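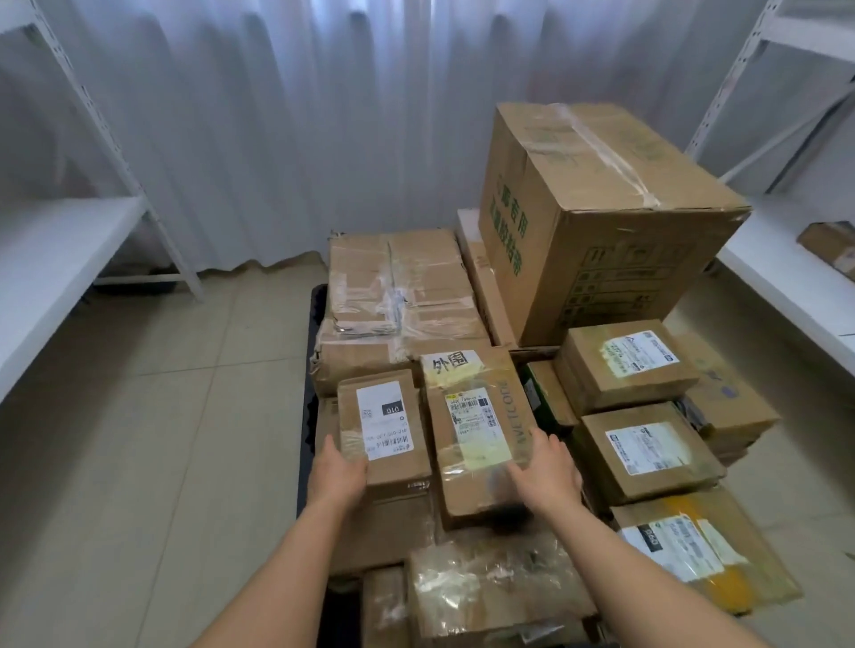 Can a robot learn to sort a mixed pile of parcels by studying how people do it?

To a useful degree, and the way the human work is recorded matters more than first expected, according to a study released in April by the Urkuvell laboratory in Irnville.

The laboratory studied how people choose, steady and lift parcels of different sizes when these are stacked together on a cart. Recordings were made from the worker's point of view in small storerooms, where shelving on both sides leaves little room to move. The results were used to train a two-armed robot at the laboratory's Vedosbridge test site.

Lead researcher Cường Lò said most earlier training material used by the group had come from clean benches with one item at a time.

"A real cart is crowded," Lò said. "Labels face in every direction, tape covers half of what you want to read, and moving one box changes what is holding up the next. People deal with this using both hands, often before they have decided which parcel to take."

The study gave particular attention to what the authors call the bracing hand. When a person handles a box that stands next to others, one hand will often rest on a neighbouring parcel to keep it in place. In previous work by the group, this contact was treated as incidental and removed from the data before training. In the new study it was kept and marked as part of the task.

Two versions of the control program were compared. Both were trained on the same recordings, but only one was given the bracing contacts. Each was then asked to unload mixed carts over 13 working days at Vedosbridge. The version trained with bracing contacts caused fewer parcels to slide or fall, and it stopped less often to ask for help from the operator. It was also slower at the start of each cart, a result the authors had not predicted and have not yet explained.

The program, known as Ye, does not need to read a label before it acts. It first judges which parcels can be moved safely, then turns the chosen one until the printed side can be scanned. The authors report that this order of work suited parcels whose labels lay sideways or were partly covered by clear tape.

Several limits are noted. Soft packages wrapped in plastic remained difficult, and the robot failed on roughly a third of them. Glossy tape also led the program to misjudge the edges of flat packages. All recordings came from five workers, and the laboratory acknowledges that their habits may not be typical of the wider labour force. Workers took part on a paid basis and could withdraw their recordings at any time.

A second stage of the project will add heavier cartons and carts loaded by people who have not been told how the robot works. Recording is to take place at three further storerooms near Irnville.

The laboratory will present the findings at an open session at Vedosbridge on Wednesday at 2 p.m. Staff will be available to answer questions about the method and the handling of worker data. Registration is not required.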